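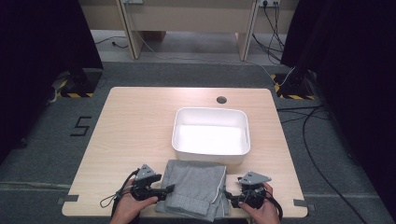 From: ostrava_bench (list member since June)
To: handheld-demos list
Subject: Re: [handheld-demos] Folding numbers from the Rirnmont set

Home | Lists | Threads | Search | Log in

I've read the Rirnmont write-up twice now and I still don't buy the main claim. Quoting the part I mean, from the earlier message:

> We collected 779 folding demos with the hand-held grippers and 215 with
> the remote arms. The policy trained on the hand-held set did better on
> sweatpants and towels. Our take is that hand-held collection gives you
> better data, full stop, and that groups still paying for remote control
> rigs should think hard about why. We plan to go to 2,000 demos over the
> summer and expect the gap to grow.

You can't get "better data, full stop" out of 779 against 215. You can get "more data helped", and I think we all knew that already. Did anyone cut the hand-held set down to 215 and train again? If so it isn't in the write-up, and it's the first thing I looked for. It would take one evening on the machine you already have.

My second problem is the people. When I fold a pair of sweatpants with the grippers on my hands, my wrists do things no arm I've worked with can do. I tuck an elbow in, I lean over the table, I roll the cuff under while the other hand holds the waist. It feels great and it's quick. Then you play it back on two arms bolted to a bench and a good part of it is out of reach, or the elbows want to be in the same place. With remote control you find that out during the demo, because the arm just won't go. It's slow and annoying and I swear at it, but what comes out is something the robot can do.

So how many of the 779 were thrown out for reach? The write-up says "filtered" and leaves it there. We went through 40 of our own hand-held folds at Wumton and checked every one against the arm limits before training. I won't post our reject rate until someone else has gone over it, but it was high enough that I stopped quoting our raw counts in talks.

Third, the setup. A table with a folded gray garment on it and a white bin behind, in the same spots, makes for a very tidy task. I have no quarrel with starting there. We start there too. But if the table is fixed to the floor and the bin always goes back to its place, then the policy may have learned the table. Move the bin to the left side. Put the cloth down inside out. Let one leg hang over the front edge. I'd trust ten ugly runs like that more than the success chart on page four, which as far as I can tell was made at the same station the demos came from.

And please, say what counts as folded. Ruchti uses "fits inside the bin without hanging over". Dollilach, last I looked, has a person give a thumbs up. Those are two different tasks with the same name. A stack with a cuff poking out passes one and might fail the other, depending on who is on shift.

I also want to push on this bit:

> New people were comfortable with the grippers almost right away, and
> needed very little training compared with the remote rig.

I believe that, my own experience is the same. But comfortable people get sloppy. They regrip three times, they smooth the fabric with the side of the jaw, they pause to think with the cloth in the air. All of that goes in as a demo. How do you teach someone to fold like a machine that has no idea what it's holding? We ended up writing a one-page sheet of folding steps and making everybody stick to it - same corner first, same hand. Fold time went up. The data got duller and the policy got better, at least on towels. On pants I couldn't see much change, and I don't know why.

I'm not saying the grippers are a bad idea. We own two pairs and use them most days. I'm saying the comparison as posted doesn't show what the subject line of your first message says it shows, and I'd hate to see a lab sell its remote arms over it.

If Rirnmont will share the raw set before going to 2,000, I'll run the 215 against 215 cut here and post whatever comes out - including if it makes me look silly. Cables and floor tape I have plenty of. Disk space too, after next week.

3 replies | 11 views | Share (0)

This site uses cookies to keep you logged in to the archive. Accept | Settings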